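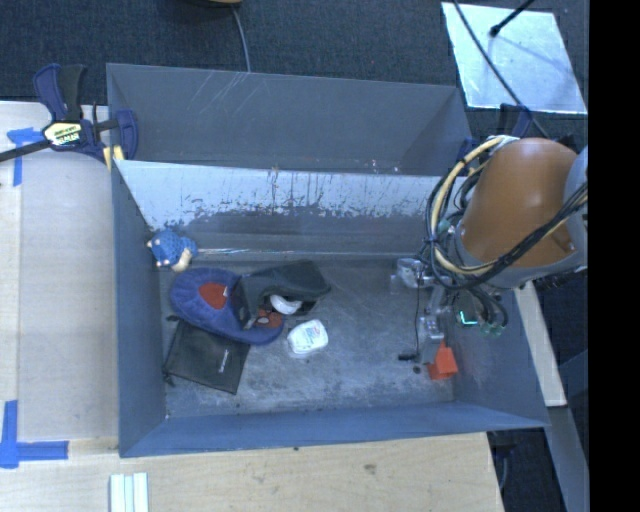
Open day at the Plolbridge workshop: questions and answers

Visitors write to us every spring with almost the same questions, so I collected them on one page. If your question is missing, please send it to the workshop address and I will add it. The page was last changed in April.

When do the doors open?

At 10 in the morning. The first demonstration starts at 10:30 and the last one at 4 in the afternoon. Between them there is a break for lunch, and in this break the robots stand still but the room stays open. You can come and look at the benches then, and it is much more quiet.

Do I need to register?

For single visitors and families, no. For school classes and other groups, yes. Please write us the number of persons and the age of the children. One group can have up to 22 persons. Last year we had 337 visitors in one day and in the afternoon the line went down the stairs, so we ask the groups to come before lunch if they can.

How do I find the building?

We are in the old Vultard building, on the second floor. The entrance from the street is only for deliveries. Please walk through the yard and take the green door on the left side. The elevator works, but it is slow and takes four people.

What will I see?

The main demonstration is picking from a bin. The robot arm reaches into a metal bin on a work table and has to take out one object after another. We use soft things, hard things and things with strange shapes together, for example a small blue toy figure, a black pouch with a drawstring, a white plastic container and pieces of fabric. They lie partly over each other, as they would in a real box of mixed goods.

There is also a smaller table from the Darent team, where they show how a conveyor and a scale talk to each other. Their demonstration takes 15 minutes and has no fixed times. Just ask them.

Why do you use toys and clothes and no industrial parts?

Screws and brackets have always the same form. A folded piece of fabric has a new form every time it falls, and this is the difficult part for the software. A soft object can also hide another one under its edge, so the robot must decide which one to take first. Also, visitors understand very quickly what went wrong if the robot misses something they know from home.

Does the robot always succeed?

No. In our test before the last open day it made 100 attempts and 78 were good. In the other ones it either closed the fingers on nothing or lost the object on the way up. We don't stop the demonstration when this happens - the robot simply tries again, and you are welcome to watch how the second attempt is different from the first.

Why is the bin held with clamps?

The arm sometimes touches the wall of the bin. If the bin moves even a little, the positions which the robot has stored are not correct any more. The blue tape on the table is for the same purpose. It marks corners, and after cleaning we put things back to the tape. Please don't pull on it. Each year some small child tries!

The bin looks quite old. Is it?

It is well used, yes. The divider inside has lost a good part of its coating and the floor is full of scratches. We had the plan to replace it, but Petro Bilyk, who leads the demonstration, wants to keep it. In his opinion a scratched and shiny surface is a more honest test for the cameras than a new one. Some of us do not agree, and you can ask both sides on the day.

Can I bring my own object for the robot?

Yes, after 2 o'clock. It should be not bigger than your hand, dry, and without sharp edges. Please no food, no glass and no phones. We can't pay for damage, so leave at home the things you like too much.

Can my children control the arm?

Not the big one. Near the window we have a small practice arm with a joystick, and children from age eight can try it together with one of our people. At the big table everybody has to stay behind the yellow rope, adults too.

Is it loud?

Less than most people expect. Some visitors with sensitive ears find the compressor unpleasant when it starts. We have ear protection at the entrance, also in children's sizes.

May I take pictures and film?

Yes, but without flash during the demonstrations. Please ask other visitors before you film them.

Is there something to eat?

The Nazarenko bakery brings coffee, tea and filled rolls to the hallway from 11 o'clock. They take cards. Food and drinks have to stay outside of the workshop.

Do you speak other languages than English?

The demonstrations are in English. Petro can also answer in Ukrainian and Polish, and at the Darent table somebody speaks German.

I am a student. Can I come back for a longer visit?

Please write to us with two or three sentences about what you study. We take students for half a day in the weeks after the open day, two at a time. The list for May is full, for June there are still places.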